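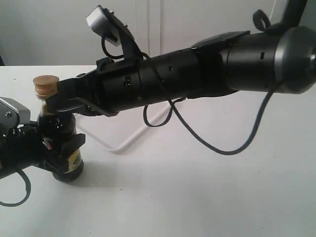
Pre-purchase inspection, two-arm bench cell, Drusholm site, 4 May 2025. Completed before the August equipment budget closes. The quote from Jumitz covers arms, grippers and cameras; cabling is listed as an option. On the bottle task the long cable droops under the main arm, so the cable guide kit should move from optional to required.

1. Arm cables secured along full length: NO
Comment: Add guide kit, $64 per arm.

2. Gripper fingers close evenly at the tips: OK

3. Camera bracket tight, lens clean: OK
Comment: Ask for one spare bracket with the order.

4. Work surface clean before start: NO
Comment: Specks and lint on the tabletop. Wipe down and recheck.

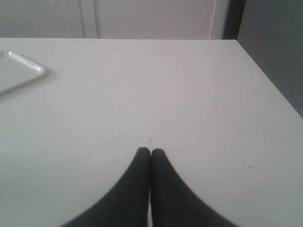

5. Replacement finger sets priced: OPEN
Comment: Vi quoted $46 a set. Jumitz has not answered — hold this line until they do.

6. Emergency stop within reach of operator: OK

7. Clearance to cabinets and doors measured: OPEN
Comment: Stimthorpe lost a week over this. Measure with the arm at full reach. 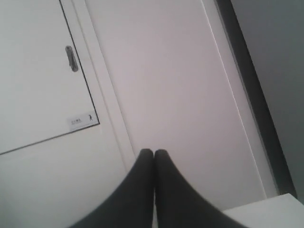 Item 7: closed gripper, white panel with recessed oval handle at left.

8. Service contract, first year: OPEN
Comment: $1232 quoted, $1000 budgeted. Ask for the version without on-site visits.

Result: not approved for purchase. Reinspect after items 1 and 4 are fixed.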